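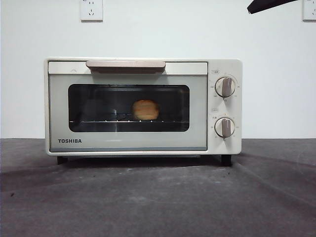
3. The Build

3.1 Arm and frame

The arm was built over two winters in a shared workshop in Lirnbridge, where both authors rent bench space. It has six joints driven by hobby servos, and all of the links were printed on the workshop's own machines. The base is bolted to a length of aluminum extrusion clamped to the bench. We call the whole assembly Isura in the build log and will use the name here.

The first version had a longer forearm. With the forearm fully out, the shoulder servo ran hot within a few minutes and the tip sagged far enough to miss a control knob. Shortening the forearm cost us reach toward the back of the bench, but the sag dropped to a level that could be corrected in software. The shoulder joint was also given a pair of extension springs taken from a desk lamp. These carry most of the static load.

The fingers are printed in a flexible filament. We tried hard fingers first and they slid off anything round. The soft ones wear at the tips and have to be reprinted now and then, a job of 2 hours.

3.2 Bench and camera

All tasks were set up on a dark gray surface against a plain white wall. We did not paint or screen the wall for the work. The outlets above the bench were left as they were, and the vision code ignores everything above a line set by hand at the start of each session.

One camera is fixed beside the workspace and never moves during a session. Vukčević had wanted a second camera on the wrist. It was fitted for a while, but its cable caught on the elbow and pulled the connector loose more than once, and we took it off. Everything reported below uses the fixed camera only.

Lighting is whatever the ceiling fixtures give. Daylight reaches the bench in the afternoon and puts reflections on any glass facing the room. This matters for the oven tasks, as discussed in Section 3.4.

3.3 The toaster oven

The appliance used in the kitchen tasks is a small countertop toaster oven (Figure 3). It was chosen for three features. The door handle is a long flat bar that stands out a little from the door, so the fingers can hook it at more than one point. The two knobs are on the right side, one above the other, and each has a raised grip across its face. The door has a large window, and a bread roll on the rack can be seen from outside.

Figure 3. The toaster oven on the bench with the door shut and a single round roll on the wire rack.

The oven weighs little, and pulling the handle tended to drag the whole body forward before the door gave way. Le Roux suggested taping it down. We changed the motion instead, so that the pull follows an arc starting slightly downward. After that change the oven moved only when the fingers had hooked the handle off center.

No heating was done with the arm running. The oven stayed unplugged through all trials, and the roll was used cold. We had neither a guard around the bench nor an emergency stop that we trusted enough to do otherwise.

3.4 Task sequence

The sequence has four parts: open the door, take out the roll, close the door, and turn the lower knob. Each part can be run alone, and most of the tuning was done that way. A session in October 2020 was the first in which all four were run in one pass.

The arm clears the oven from above and to the right before each part begins. Starting from the same raised position made the joint errors easier to compare. The approach to the handle is slow for the last 3 centimeters, and the fingers close when the servo current rises.

Finding the roll through the closed door worked poorly. The cavity is dim and the glass is tinted, and pale reflections were sometimes taken for bread. The check was moved to after the door is open, where a simple color threshold was enough. We kept the closed-door images for later work but do not use them for control.

3.5 Early results

In 13 full runs, the arm completed all four parts in 7. Most of the failures came at the knob. The grip bar is narrow, and if the fingers closed on it at an angle they slid around the bar without turning it. Two runs ended with the roll dropped on the open door. The door itself opened every time.

The knob failures were worse late in a session. We think this comes from play in the wrist joint, which grows as the printed gear warms. A metal gear has been ordered and will be fitted before the trials described in Section 4.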